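Leave the Table Bare
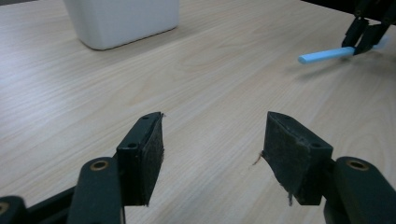 Marit from the second floor told me that a table with nothing on it looks like a table for sale, and that a family ought to be able to see its own life when it walks into the kitchen. She puts out a bowl, a runner, a candle and whatever the mail brought. She said it without any heat, and I have thought about it a good deal, and I still think she is wrong.

My argument is a small one. The top of a table should be kept clear when it is not in use. I mean the kitchen table, the work table, the folding table in the hall if you have one. I don't mean shelves or windowsills or the top of the piano, which can look after themselves. A shelf is for keeping things on. A table is for doing things on, and it can only do that job if there is room.

I came to this slowly. For years we had a dark round table from a store called Pleltero, which has since closed. It was a good table and I hardly knew what its top looked like. There was a fruit bowl in the middle, a stack of catalogs at one side, a pot of pens, a charger, and a cloth under all of it that had been a present. When we ate, we pushed everything toward the wall. When somebody wanted to cut out a pattern or fill in a tax form, they did it on the floor or on the bed. I remember wrapping a birthday present on top of the washing machine, with a perfectly good table ten steps away.

When we moved, the round table would not go up the stairs, and we bought a plain light one, a Tekeson, for 479 dollars. It has a pale wood finish with the grain running the long way and some wavy figure in it toward one end. The first evening it stood there with nothing on it, and I sat down and did the bills. It took half the usual time. I spread the papers out, saw which ones belonged together, wrote what had to be written and put them away. I had been doing the same bills for years in a space the size of a dinner plate.

So the first reason is use. A clear table gets used, and a full one gets walked past. Anyone can test this at home in an afternoon. Clear the table completely, leave it, and see who sits down at it. In our house it was my daughter, with a jigsaw puzzle that had been in the closet since the move.

The second reason is cleaning. A bare top takes one pass with a damp cloth and one with a dry one. A top with a bowl, a runner and a candle on it takes a decision first, and then lifting, and then wiping around the thing you decided not to lift. The crumbs go under the runner. The bowl leaves a ring. My mother kept a plastic cover over a lace cloth over a felt pad over a walnut table, and when she finally took it all off to sell the table, the felt had stuck to the finish in two places. She had been protecting that table for most of her married life and had looked at it perhaps every Christmas.

That brings me to covers, where I know I will lose some readers. I am against them for everyday use. People say the cloth is there to save the wood, but the wood, or the wood finish, was made to be a tabletop. It will get marks. Ours has a dull patch where the iron was put down on a towel that was too thin, and a few scratches that only show when the light comes in low. I would sooner have the scratches and see the grain. If you are putting down something hot, use a trivet and then put the trivet back in the drawer. If you are painting or gluing, use newspaper and throw it out afterward.

There are things to be said on the other side, and Marit has said most of them. One is that a bare table looks cold. I think this depends a great deal on the table. A white glossy top under a ceiling lamp can look like a clinic, I agree. A light wood one doesn't, at least to me. The color changes as you move past it, from cream in one place to something closer to honey in another, and there is enough going on in the grain that you can rest your eyes on it. Most people who find their table cold have not looked at it bare for longer than it takes to change the cloth.

Another objection is that the things have to go somewhere. This one is fair, and it is the real difficulty. A table full of stuff is usually a house short of one drawer. In our case it was short of a drawer and a hook. The keys were on the table because there was no hook by the door. The mail was on the table because there was no other place for it that everyone would remember. I put up a hook and bought a Flarka letter tray for the hall, and that took care of most of it. The fruit went on top of the refrigerator for a week, where it was forgotten, and then to the counter by the window, where it gets eaten.

I would not spend much on this. There is a whole trade in baskets and caddies and turning trays that are sold as a way to organize your table, and they end up living on the table. I owned a wooden caddy by Vondráček with compartments for napkins and cutlery and salt. It was nicely made and it held a great deal. It also sat in the exact center of the table for 88 dollars and had to be lifted off every time we wanted to play cards. It is in the linen closet now with shoe polish in it, and does very well there.

The third objection is that people live in small apartments and the table has to be desk, sideboard and storage all at once. I have lived in that kind of apartment. I had one room in 2000 and one table in it, and I would say the rule matters more there than anywhere else. If the table is your desk in the morning and your dinner table at night, then it has to be cleared between the two, and it is much easier to clear a table that was empty when you started. What I did in that room was keep a lidded box underneath, and everything from the desk part of the day went in the box at six o'clock, finished or not.

I should say what I allow. A project may stay out if it is being worked on. The jigsaw stayed out for most of June and we ate in the kitchen standing up or on the back steps, and I had no complaint about that. A sewing machine may stay overnight. What I don't allow is the thing that is nobody's project: the receipt, the single glove, the battery that might be dead. Those go, and the person who left them can ask me where.

My husband's position, for completeness, is that he doesn't mind either way but would like the pepper to stay. We have gone back and forth on the pepper. At the moment it goes back in the cupboard with the salt, and he gets up for it, and sometimes he says something about it on the way.

It takes ten minutes in the evening, less if everyone has carried their own plate. I wipe the top, dry it along the grain – I don't know that the direction matters, but I was taught to do it that way – and push the chairs in. Then I turn off the lamp. In the morning there is a place to put the newspaper down flat and open it all the way, and a cup of coffee next to it, and still some room for whoever gets up second. Marit came by last week with a jar of plum jam and looked for somewhere to set it. I told her anywhere she liked.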